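Passei boa parte de agosto brigando com um gráfico. Quem me acompanha aqui sabe que no último post eu prometi contar como ia a história de fazer o robô aprender a pegar blocos praticamente sozinho, e o post atrasou porque a curva de aprendizado subia, subia, ficava linda... e desabava. Sempre no mesmo lugar! Eu já estava sonhando com aquela queda.

Mas vamos do começo, que muita gente chegou agora.

O que eu faço no laboratório aqui em Lidport é aprendizado por reforço offline. Para quem não é da área: em vez de deixar o robô tentar e errar do zero (caro, lento, e a garra sofre), a gente junta um monte de tentativas antigas, boas e ruins, e treina uma política em cima disso. Depois coloca a política no robô e deixa ela melhorar com um pouquinho de experiência nova. No papel é uma maravilha. O problema mora justamente nessa passagem do offline para o online, e foi aí que eu perdi o sono.

A tarefa é a mais boba do mundo: pegar um bloco dentro de um compartimento de metal e levar para o compartimento do lado. Quando um lado fica vazio, inverte o sentido e começa tudo outra vez. Eu adoro esse esquema porque dispensa alguém arrumando a mesa a cada tentativa, o próprio robô desfaz o que fez. Dá para sair para almoçar e voltar com dados novos (já fiz isso muitas vezes, e uma delas foi um almoço bem comprido).

O conjunto de dados inicial, que batizei de Piststead por razões que só fazem sentido para mim e para o meu histórico de comandos, tem 2346 tentativas. Desse total, 1759 foram marcadas como sucesso, e o resto é fracasso de tudo quanto é tipo: bloco que escorrega, garra que fecha no ar, bloco que fica em pé encostado na parede e ninguém consegue tirar de lá. No começo eu tinha jogado os fracassos fora, achando que estava fazendo limpeza. Péssima ideia! Sem eles o crítico acha que qualquer coisa funciona, e aí a política sai por aí toda confiante fechando os dedos em lugar nenhum.

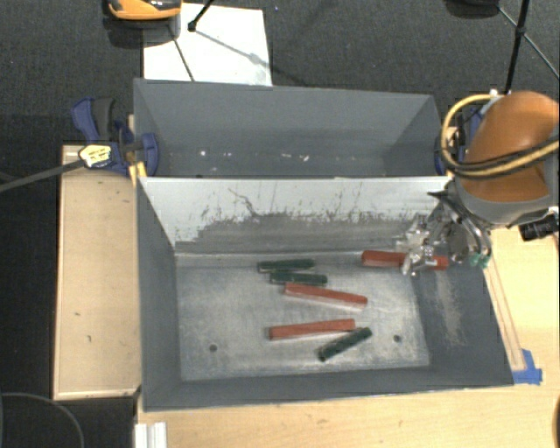
Categoria: Robótica / Aprendizado por reforço

Seis blocos num compartimento só, três vermelhos e três verde-escuros, é o tipo de arrumação que me interessa. Os verdes são mais curtos que os vermelhos, e dois deles estão quase paralelos, um logo na frente do outro, pertinho da parede do fundo. Para a gente é moleza. Para uma política que precisa decidir onde descer e com que ângulo girar a garra, dois blocos quase encostados são uma pegadinha: se ela mira no meio dos dois, empurra ambos e não leva nenhum. O vermelho debaixo da garra, meio afastado dos outros, é bem mais camarada.

E aqui entra o desabamento. Quando eu ligava o treino online, o crítico (a parte que estima o quanto uma ação vale) começava a ver estados que não estavam no Piststead e se empolgava. Dava nota altíssima para ações que nunca tinha visto darem certo. A política, obediente, corria atrás dessas notas. Resultado: em 500 tentativas online eu conseguia destruir uma política que funcionava razoavelmente bem. Foi uma semana meio triste, confesso.

Tentei o que todo mundo tenta. Baixei a taxa de aprendizado e a queda só ficou mais lenta, parecia que eu estava assistindo ao desastre em câmera lenta. Congelei a política por um tempo e deixei só o crítico atualizar, o que ajudou um pouco, mas quando descongelava o tombo vinha do mesmo jeito. Mexi na recompensa, desmexi na recompensa. Tomei muito café.

O que resolveu foi uma combinação meio sem glamour. Primeiro, passei a montar cada lote de treino com metade de dados antigos e metade de dados novos, em vez de sortear tudo de um balde só (no balde único as tentativas novas quase não apareciam no começo). Segundo, usei um conjunto de críticos e fiquei com a estimativa mais pessimista entre eles. Quando os críticos discordam muito sobre uma ação, ela perde a graça para a política, e as ideias mirabolantes vão sumindo. Eu já conhecia os dois truques, claro, só que nunca tinha usado os dois juntos nessa tarefa, e separados nenhum deu conta.

Com isso rodei 2000 tentativas online e a curva, finalmente, não desabou! Deu uma balançada logo na entrada, e depois subiu devagarinho e ficou lá em cima. Repeti o treino com outra semente, porque já me enganei com sorte antes, e o desenho foi bem parecido. Duas sementes ainda é pouco, eu sei, podem guardar o comentário, a terceira está na fila.

Uma coisa que me deixou contente foi ver o que mudou nos casos de blocos vizinhos. A política antiga insistia na mesma pegada até perder a vez. A nova às vezes pega primeiro um bloco mais livre e deixa os apertados para depois, sem eu ter colocado nada na recompensa sobre ordem. Pode ser só efeito do pessimismo (ação incerta vale menos, então ela adia), e eu tendo a acreditar nessa explicação mais chata. Quero fazer um teste direitinho com arrumações fixas para ver se o comportamento se mantém.

O que ainda vai mal: bloco encostado na parede. A política desce com medo, fecha cedo demais e belisca a quina. Suspeito que o Piststead tenha pouquíssimos sucessos desse tipo, então o crítico pessimista simplesmente desiste deles. Ou seja, o remédio que curou uma coisa está atrapalhando outra, bem-vindos à minha vida. Estou pensando em pesar mais essas tentativas na amostragem, ou gravar algumas demonstrações só de parede.

O código de treino está numa pasta chamada Mahasneh, ainda uma bagunça, com comentários misturando português e inglês e pelo menos um palavrão. Assim que eu limpar, coloco o link aqui. Se alguém já usou críticos pessimistas em tarefa de pegar e colocar e achou um jeito de não matar os casos raros, me escreve nos comentários, por favor! Agora vou lá ver se a terceira semente já começou.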